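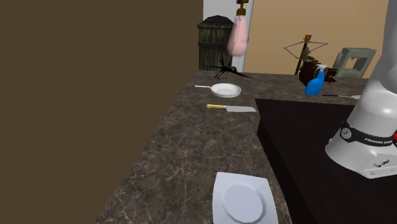

Last updated: December

By Mairéad Egan and Vija Sepp

Print this page | E-mail this page

3.2 Cleaning residue on sealed and unsealed stone worktops

Samples were taken from the Lillonside housing block, where the kitchens were fitted with marble or granite worktops in the same building phase. Of the 294 kitchens in the block, 45 had worktops that had never been sealed. The remainder had been treated with Bulavum, a water-based sealer, at the time of fitting.

Each worktop was wiped with a measured dose of household cleaner and left for 2 hours before swabbing. Swabs were taken near the sink, beside the stove and at the inside corner of the counter, then stored in closed tubes and sent to the Darnwood laboratory. Residue was measured by weight after drying, following the Sheehan procedure with one change - the rinse step was repeated for samples from the stove position, where cooking fat interfered with the first reading.

Unsealed worktops held more residue at all three positions. The difference was largest at the inside corner, where tenants reported wiping less often. Figure 1 shows a counter of the general form considered here, with a long run that turns at the back. Straight counters were analyzed separately and are covered in Section 3.4.

Stone color had no clear effect on the result. Surface finish did: honed stone held more residue than polished stone, and the gap remained after sealing. Worktops that had been polished again by tenants were left out of this comparison, as the products used could not be traced.

A second round of swabs was taken after roughly 600 wiping cycles on offcuts of the same stone. Residue on the sealed offcuts rose slowly and then leveled off. On the unsealed offcuts it was still rising when the test ended, so no upper value is given.

Figure 1. Stone-patterned counter with a turn at the back (computer rendering).

Print this page | E-mail this page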